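How to change the washer in a dripping tap

When I moved to Birkgate the kitchen tap was dripping all night, and my neighbour Ekua Bawa showed me how to repair it. Since then I have done it in 16 kitchens, mostly for friends. This page is for the older kind of tap, with a handle that you turn several times. Mixer taps with one lever have a cartridge and need a different method.

What you need

An adjustable spanner, a flat screwdriver, a cloth, and a packet of mixed washers from the hardware store. Take the old washer with you if you are not sure of the size.

Steps

First, turn off the water. In a house the valve is often near the meter. In a flat, look under the sink. Then open the tap and let it run until nothing comes.

Put the plug in the sink. I lost a screw down the drain at Kofi Akolgo's place and we had to open the trap to get it back.

Lift the small cap on the handle with the screwdriver, undo the screw and pull the handle up. If it is stuck, move it gently from side to side — do not hit it.

Wrap the cloth over the nut, so the spanner does not scratch the metal, and turn it anticlockwise. Hold the body of the tap with your other hand.

Lift out the inside part. The old washer is at the bottom, and it may be hard or have a groove in it. Put the new one in the same way, then build everything back in reverse order.

Open the water slowly. If the tap still drips, the seat under the washer is probably worn, and you can smooth it with a reseating tool. Some tool libraries lend these for free.
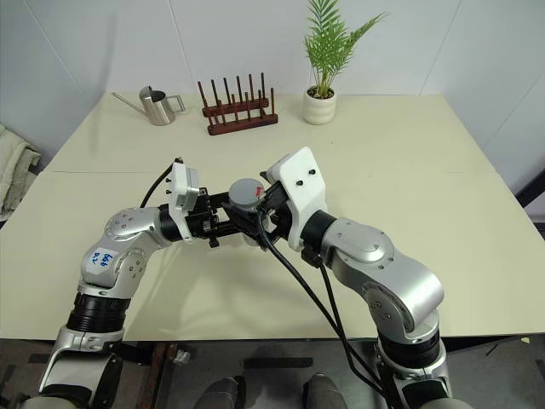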